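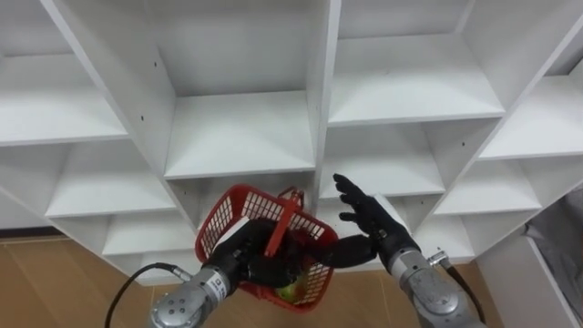
Costero Picking Group, Mixed Hands Team

I have been asked to stop calling it "the fruit problem". The official name is an unconfirmed grasp event. I prefer mine.

The job is simple enough. Fruit sits in white cubbies, the right hand picks it up, the left hand holds a red basket, and the fruit goes in. Hoekstra, the planning software we took on in January, writes a line to the log for every pick. Last week it logged 201 good picks. When I went back through the recordings, 67 of those had closed on nothing, or on a shelf edge, and been marked as a success anyway.

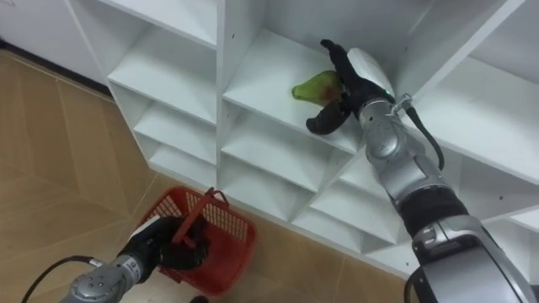
A pear is where I would start if I wanted to embarrass it. Pears have a narrow end, and the planner treats everything as more or less a ball. It aims for the middle of what it thinks is a ball, the thumb comes down on the neck, and the fruit rolls out of the grip. The fingers stop moving because they have met each other. Hoekstra sees fingers that have stopped and writes "held".

Berhanu Kahsay says the threshold on finger current is too low and he can fix it in an afternoon. Maybe. I heard the same about the last threshold, and all that did was make the hand squeeze harder. We went through a lot of bruised apples.
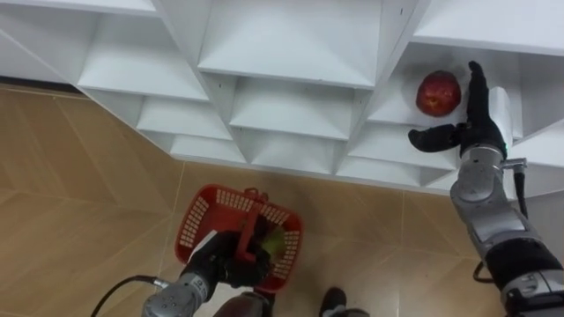 The part that bothers me more

A missed pear costs us a pear. What I can't shrug off is that the protective stop reads the same "held" flag. If the software believes the hand is carrying something, it takes the slow, wide route out of the shelf and ignores light contact on the fingers for up to 2000 milliseconds, so that a swinging basket doesn't trip it. With an empty hand it is meant to stop at once. So a false "held" also gives you an arm that will push against something for two seconds before it minds. I found 3 recordings where it leaned on a divider for the full time.

It was only a divider. I would still like people to stand further back than they do.

Hendrik Van Dijk thinks I am making too much of it, as the arm is slow and the force limit is separate. He is right that it is separate. I asked when it was last tested with the hands fitted, and I am still waiting for a date.
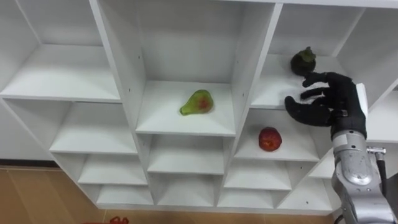 What we have changed so far

The contact delay is off, whatever the flag says. This means more nuisance stops, and there have been complaints already.

A pick only counts now if the wrist sensor agrees that there is extra weight. Small dark fruit may be too light for it to notice, so I expect the score to drop. Good.

Berhanu gets his afternoon, and I get to choose the fruit. There will be pears.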